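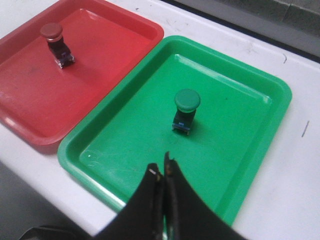

Does a trade strategy document do anything for a small exporter?

Posted by grindmont_gal

I run a 14-person company outside Grindmont that makes bottling parts, and we sell a little overseas, mostly through one distributor. In October our state trade office put out its new export strategy. I read the whole thing over two evenings. It says the state wants to double the value of goods sold to Asia, and that firms like mine are "central" to that. Then it spends most of its pages on soybeans and pork.

They are now asking companies to sign up as "strategy partners." The fee is $300 a year and you get briefings and a place on the trade mission. My partner thinks we should join because everyone else is joining. I can't find one sentence that says what the office will do differently. Has anyone here gotten real business out of one of these? I'm not against it, I'd just like to hear from someone who has a purchase order to show for it.

Kha Đoàn

I've been through two of these plans in two different states, so take this as one person's view.

Doubling exports is a target. A strategy would tell you which buyers, which products, who makes the calls and what gets dropped to pay for it. Look for the part about what gets dropped. I have never found one. If the plan says yes to farm goods, machinery, software, tourism and education all at once, then the office is going to keep doing what it did last year with a new cover on the report.

Also check what they count. In my last state the office claimed 811 "export connections" in a year. I asked what a connection was. It included people who picked up a brochure at a booth. When I asked how many had led to a sale, I was told that was commercially sensitive. Maybe so, but they could have given a total without naming anyone.

As for the mission, I went on one with my old employer, Katlow. We had four days of dinners and a signing ceremony for an agreement that committed neither side to anything. The one useful meeting was with a parts importer called Lưu, and we had set that up ourselves by email beforehand. We would have paid for the flight anyway.

What I'd do before paying:

Ask for the names of three companies your size that went last time, and phone them.
Ask who in the office speaks to buyers in your line of work, by name.
Ask if the fee is refunded when a mission is canceled. Ours was canceled once and it wasn't.

If they answer all three quickly, $300 isn't much money and I'd probably pay it. If you get sent a link to the strategy, you have your answer.

nornedier_rob

Bit harsh above. We joined in Nornedier and the briefing on customs paperwork was pretty good, it saved us hiring somebody. No orders yet though. The mission I can't speak to, we didn't go.

tallpines

You don't need to be a partner to get help with the paperwork. Call the office and ask. That's what your taxes are for.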